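Gido Shelf Unit, Plotholm Store
Monthly Walk-Through Checklist, With Comments
Completed July 14, 2021 by Sabina Siriwardena, floor lead
Reviewed by Prasanna Sultana, Thambiah Retail Services

Mark each line OK, FIX or N/A. Comments go under the line they belong to. If you run out of room, please don't continue on the back of the break schedule again.

SECTION A. BEFORE ANYONE STARTS IT

A1. Stop button reachable from both ends of the aisle: OK
Comment: Reachable for me. Reachable for Dev only if he moves the cereal tower, which he says belongs to Marketing.

A2. Stop button tested this morning: OK
Comment: It stopped. It then took 11 minutes to agree to start again, and I restocked the gum by hand in that time. Please log the gum under my name.

A3. Floor tape shows the reach of the arm: FIX
Comment: The tape has worn through where the carts turn. Customers treat what's left as the start of a line and stand on it.

A4. Carpet clear along the front of the shelving: FIX
Comment: We used to pick things up as we walked by. Now the aisle is "assigned," so everyone walks by. I have put sweeping back on the opening list with a name next to it.

A5. Aisle sign posted at adult eye level: OK
Comment: Which adult was not specified. I used me.

SECTION B. WHILE IT IS WORKING

B1. Travel speed set to store hours, not night: OK
Comment: Checked on the panel and again by walking next to it. It is slower than Dev on a Friday close, so nobody is in danger of being run down.

B2. Items placed upright where the plan says upright: FIX
Comment: Cups and cans are fine. Bottles are a matter of opinion. The Prakcombe store lays theirs flat on purpose and calls it a display. We need one rule, in writing, and I don't mind which.

B3. Dropped items reported within the shift: FIX
Comment: The log has 3 drops for March and none since. I would love to believe that. People have stopped writing them down after the form grew a second page. Shorten the form and I expect the drops will come back.

B4. Dented or leaking items pulled before the unit handles them: OK
Comment: This is still us. It grips a bad can with the same confidence as a good one.

B5. Staff stay out of the reach area during placement: FIX
Comment: Two people leaned in to straighten a label. They know the rule. They have also been straightening labels for years, and their hands go before the rest of them does. I talked to both. I then caught myself doing it.

SECTION C. PEOPLE

C1. Everyone on shift has done the stop drill: OK
Comment: All 5 of us, including the new hire, who did it faster than I did and has mentioned it.

C2. Task list matches what people do all day: FIX
Comment: The list says we "supervise placement." In practice we open cases, turn cases around, fetch the case it wants, and clear cardboard. On one shift I handled over 56 cases and put nothing on a shelf. My knees are grateful and my wrists have questions. Please look at where the cases get opened, as that table is too low.

C3. Rotation between the unit and the registers: FIX
Comment: Set for every two hours. Happens when somebody complains. I'll keep a timer at the front desk.

C4. Question from the floor answered at the last meeting: OK
Comment: Copied in below, since it gets asked again whenever the schedule goes up.

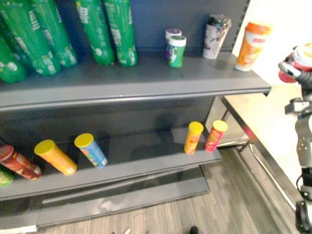

Are hours being cut because the unit does the shelving?

Opening and closing shifts keep the same hours through the end of the year. The midday stocking shift has been folded into register and pickup work, at the same pay, and anyone who wants off registers should tell Sabina before the next schedule is posted.

SECTION D. SHUTTING DOWN

D1. Arm parked and wheels locked: OK

D2. Charging cable off the walkway: FIX
Comment: Off the walkway, across the door to the stockroom. I moved it. It will be back.

D3. Night log signed by a person: OK
Comment: Signed. Legibly, after last month.

REVIEWER'S NOTES (P. Sultana)

A3: new tape ordered, wider, yellow.
B2: lay bottles flat until you hear otherwise. I will tell Prakcombe they were right, by email.
B3: second page of the form is gone as of today.
C2: taller table approved. Measure before you order; the last one didn't fit through the stockroom door.
D2: hook for the cable, left of the door frame. Sabina to show maintenance which left.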